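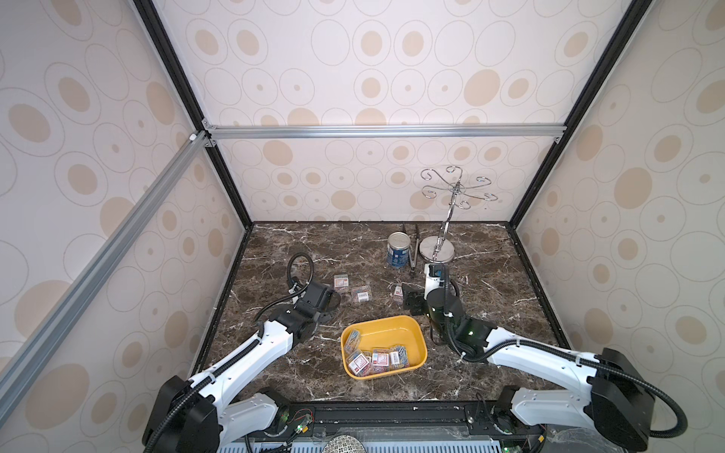

Plullalau, 22 de noviembre de 2024

Quiénes somos

Trutby. Software para robots de dos brazos. Control, percepción, planificación y las herramientas que hacen falta para que todo eso no se caiga un viernes por la tarde. No fabricamos brazos. Escribimos lo que los mueve.

Somos 8 personas en una nave de Plullalau, segunda planta, timbre de la derecha. Empezamos en junio de hace tres años con un contrato pequeño de integración y demasiados scripts sueltos. De esos scripts salió Suretti, nuestro planificador. Quedan dos o tres del principio todavía en producción, no decimos cuáles.

Qué hacemos

Suretti — planificación de movimiento para dos brazos que comparten mesa. Reparto de tareas, evitación de choques entre brazos, replanificación cuando un objeto no está donde se esperaba. Lazo de control aparte, en su propio proceso.

Chou — percepción. Segmentación de objetos pequeños, estimación de pose, seguimiento. Plástico transparente, metal pulido, cosas amontonadas. Lo difícil, vamos. Las cajitas de clips de colores nos han dado más trabajo que cualquier pieza industrial: la tapa refleja, el contenido se ve a través y la etiqueta blanca con el cuadrado rojo es casi lo único estable. Una tumbada de lado y otra de pie, para el detector, al principio eran dos objetos distintos. Ya no.

Herramientas — grabación sincronizada, visor de trayectorias, repetición de fallos paso a paso. Las usamos nosotros a diario y se las damos a los clientes tal cual, con la misma documentación (mejorable, estamos en ello).

Cómo trabajamos

Tareas de mesa, sobre todo. Bandeja amarilla, cajas dentro, cajas fuera, pinzas metálicas, un soporte cromado lleno de ganchos curvos que le complica la vida a cualquier mapa de profundidad. El mármol oscuro con vetas tampoco ayuda, y el papel de óvalos de las paredes menos. Si Chou aguanta eso, aguanta una encimera normal.

Cada versión pasa 700 episodios en simulación y 100 en mesa real antes de salir. La batería de regresión va por 1334 casos, casi todos sacados de fallos nuestros. Fallo nuevo, caso nuevo. Si una versión no pasa, no sale, aunque el cliente llame.

Con quién

Laboratorios, integradores, algún taller de montaje. Proyectos cortos, entre dos y seis meses. El código de integración se queda en el cliente; Suretti y Chou van con licencia anual y soporte incluido.

Ahora mismo

Buscamos a alguien de control en tiempo real. C++ serio, ganas de leer trazas, paciencia con los cables. Tambien prácticas en percepción, media jornada, pagadas.

Visitas con cita previa. Escribid desde el formulario de contacto y contestamos en un par de dias, a veces antes.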